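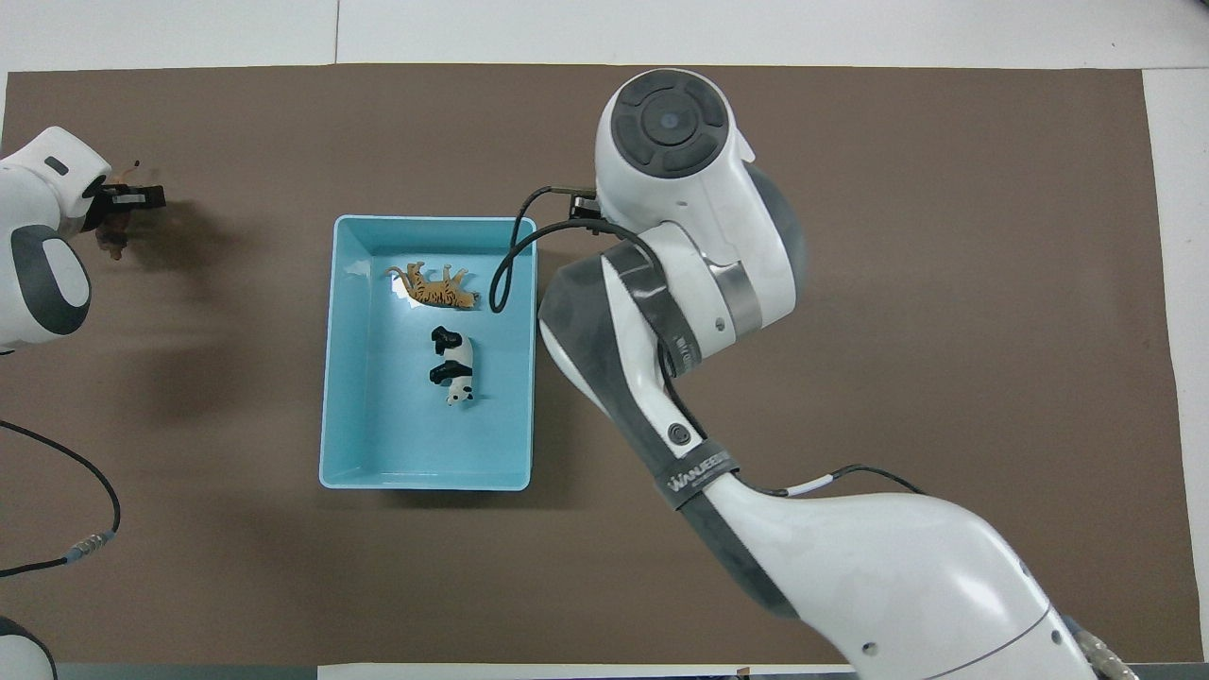 3.2 Aufnahme der Demonstrationen

Für die Aufgabe »Tierfiguren und Schale« wurden im Projekt Kalen 200 Episoden per Teleoperation aufgezeichnet. Beide Arme werden dabei gleichzeitig geführt. Tiger und Panda liegen in der hellblauen Schale auf der braunen Matte, der linke Greifer hält ein weiteres, dunkelbraunes Objekt. Gespeichert werden Gelenkwinkel, Greiferöffnung und Kopfkamerabild.

3.3 Bereinigung

18 Episoden wurden wegen fehlerhafter Zeitstempel verworfen. Weitere 59 enthalten Korrekturgriffe; sie bleiben im Datensatz und sind gesondert markiert. Die Startlage der Figuren wurde nach jeder Episode verändert.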